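Drivent open day – who went, and was it worth the drive?

6 posts in this thread

shopfloor_dee
Went to the Drivent open day on August 8, 2024 and figured I'd write it up before I forget most of it. I saw two posts asking if it was only for buyers. It isn't. You sign in, get a sticker, and walk around.

Main hall was the usual conveyor and palletizing cells. The Flavine people had a bin picker running and it was quick, but it was picking the same metal brackets all day. Mahasneh had a talk on cell safety, 30 minutes, mostly things you already know if you've done a risk assessment. The part I liked was the small room in back with the two-arm cloth folding.

kettleblack
Was the folding one live or a video? At the June event they had it on a screen and a guy talking over it.

shopfloor_dee
Live. I watched 9 tries. It got a decent fold on most of them, bad corners on two, and one where it let go of the edge and somebody had to step in and reset the cloth. They said the arms learn from people guiding a second pair of arms by hand, and that they had 2000 recorded folds to train on.

oldpress44
I was there too and I'll be the grump. 2000 recordings to fold a dish towel slower than my kid does it. I run a laundry line. We put through more towels before lunch than that thing could do in a week. The Flavine cell was the only thing in the building I could put a price on.

shopfloor_dee
I don't think they were selling it as a laundry line. I asked the woman at the table and she said cloth is the practice problem because it never lands the same way twice. What they want it for is bagging and kitting soft parts. I do agree on speed. Almost a minute for one fold.

kettleblack
If it's the same rig as June then the arms are pretty light. Would not want to see them lift anything. What's the payload?

shopfloor_dee
Didn't get a number, sorry. The handout from Irik (they did the software side) only covers the training part. Since a couple of you asked what the setup is like, my notes on it, station by station:

1. Sign-in table. Get the handout here, they ran out by the afternoon.

2. Guiding station. Visitors could try it. I was bad at it. You move the hand arms and the other pair copies you with a small lag – enough that I kept overshooting.

3. Folding station. Both arms are clamped to the front rail and the cloth goes down on a white surface with plain walls on three sides. Green tray in the back left corner. The checked cloth has one half lying mostly flat and the other half bunched up, so there's some straightening to do as well as folding.

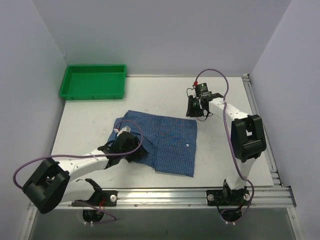
4. Questions table. Ask about the grippers. They had a spare set out that you could pick up, and the guy there was happy to talk about fingertip wear.

Parking is $9 in the lot next door, free on the street if you get there early.

oldpress44
Fair enough on the kitting. We have a job where we bag 100 aprons at a time and it's miserable work. If they show it doing that I'll drive out again. Still think cable routing like that would last one shift in my building.

kettleblack
Purple loops hanging out in the open, yeah. Ours are all in sleeves. I'll go next time if they post the dates early enough to get off work.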